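Home Essays Kitchen Archive Contact

Leave the Fridge Alone for a Day

Nayara Vasconcelos
February 1, 2023

Quick one, I have to be across town by noon. But I've had this argument twice now and I'd like to have it in writing so I can just send people the link.

My position: a new refrigerator should not be filled on the day it comes. Not the cold part - yes, fine, wait till it's cold, everyone agrees on that. I mean filled as in settled. Mustard in the door, eggs on the middle shelf, a bag of carrots in the drawer, done, and it stays like that for ten years. People spend weeks picking a fridge and then decide how they'll live with it in the time it takes to unpack two grocery bags.

We got a new one at Zakach, the shared workspace where I rent a desk. $496, scratch and dent, though I have yet to find the scratch. Revathi Krishnan, who has the desk behind mine, had a plan for the shelves before lunch. Labels and everything. I said can we wait. She said wait for what.

So. For what.

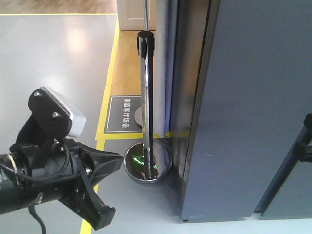 Kitchens get arranged by whoever moves fastest. I've seen it in every shared place I ever worked and most of the homes. Somebody puts the coffee down on a counter one morning and then that is where coffee lives, and if it's in the way of the toaster then everybody reaches around the coffee. Floors get treated with more respect. Look at ours, yellow lines running along the gray part and again where it meets the wood-look part, a dark sign with a white border laid right into the walking surface. You can tell one area from the next without asking anybody. I'm not saying tape lines inside a refrigerator (Revathi, no). I'm saying a floor gets a decision made about it and a shelf gets whatever was in the bag.

And the bag is a bad planner. The bag is one week. It's one week when you happened to buy a big yogurt and no lettuce. Set the shelves around that and you have a fridge built for a yogurt.

The apple problem

Here's where it got heated, and it was over apples, of all things. I keep mine cold. Revathi keeps hers in a bowl and thinks cold apples are for people who don't like apples. I used to be nicer about this than I am now.

The bowl is for looking at. I get it, I like looking at it too. A good apple is about the prettiest thing in most kitchens. But a bowl of apples in a warm room goes soft on you, and it goes soft quietly, still looking great on the outside, and then you bite in and it's like a mouthful of wet sand. I bought 14 last May for an office thing and left them out for show. Nobody wanted the last half of them. I made sauce. I don't even like sauce that much.

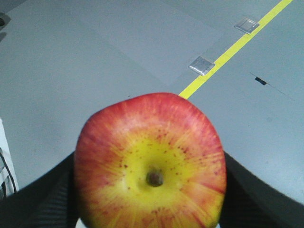
Stem end, red streaks over yellow, plenty of freckles.

You see an apple like that and of course you want it out on the table. Yellow in the middle, coral red at the rim, a bit lumpy, not one of those waxed perfect ones. So take one out! Take out as many as you will eat today. The rest go in the drawer. That's all I'm asking, and it took most of an afternoon to say it because three other people came in for coffee and had opinions.

The thing is, if we'd filled the fridge on day one there would be no room for this talk at all. The drawer would be carrots. Or beer, knowing Zakach. Apples would have stayed in the bowl by default and I'd have gone on muttering about it. Waiting one day got the apples a hearing.

My sister says I'm making a big deal out of a drawer. Maybe. She also has a drawer she can't open all the way because the fridge door hits the wall, and she found that out after she'd loaded it, and she has never moved a thing since. She takes the celery out sideways. Six years.

What I'd do instead

Open the door. Leave it a minute and look at it before anything goes in. Where's the tall space? Which bin would hold a bottle and which one is only good for little jars? Ours has clear door bins, with a long blank stretch of liner between the top one and the next. A gap like that is worth something. I'd have had ketchup standing in the wrong bin within a minute and never thought about the gap again.

Then peel off the tape. All of it, every shelf. I've been in kitchens where the blue shipping tape was still on a year later, gone gray and furry at the corners, with food parked around it. That's what happens when you load first. The tape becomes part of the fridge.
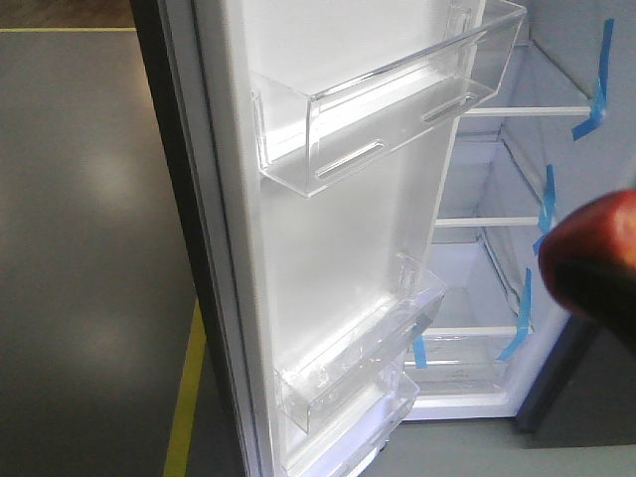
Objections, fast

"It's a fridge, who cares." You do, every morning, for years. You open it more than you open any book in the house.

"You can always rearrange it later." You can. You won't. I have moved apartments and found it easier to move apartments than to move the pickles from where the pickles were.

"Food will spoil while you stand there thinking." It's one day. Keep the old one plugged in overnight if you can, or borrow a cooler, or shop tomorrow. We ate sandwiches from Deduvau and lived.

"Shared kitchens need rules on day one or it's chaos." This is Revathi's and it's the best one. I half agree with her. In a shared place the first person in gets the good shelf and the last one gets the spot behind the milk, and waiting a day could just mean the sneaky people go first. OK. So say out loud that you're waiting. Put a note on the door. The note we put up said PLEASE WAIT TILL TOMORROW and I've seen worse rules.

What I won't agree with is the labels. Labels on a shelf before anyone has used the shelf are a guess with a sticky back. Use it a week, see where hands go, then label if you must. I told her she can do the labels then. She has already ordred them.

Where we left it: apples in the drawer, a small bowl on the table with that day's apples only, whoever empties it fills it. Revathi gets the top door bin for her sauces. I wanted that bin. I didn't say so in time, so that's on me, and I have to run.

Home Essays Kitchen Archive Contact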